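# Irurby Club: Recording the Hanger Task

Lay the pink garment on the armchair with the hanger. Take one gripper in each hand and keep the marker cubes uncovered.

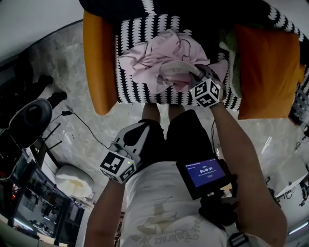 Last changed: 5/24/21 by Felicidad Baluyot

Pinch the cloth near the hanger first. Move slowly and close the jaws all the way before you lift. Each student records 30 runs. Delete any run where you drop the hanger.

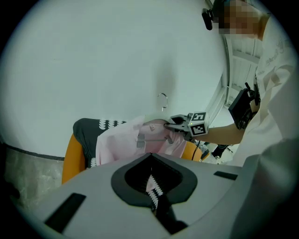 Abella asks whether dropped runs count toward the 30. They don't, so record another one.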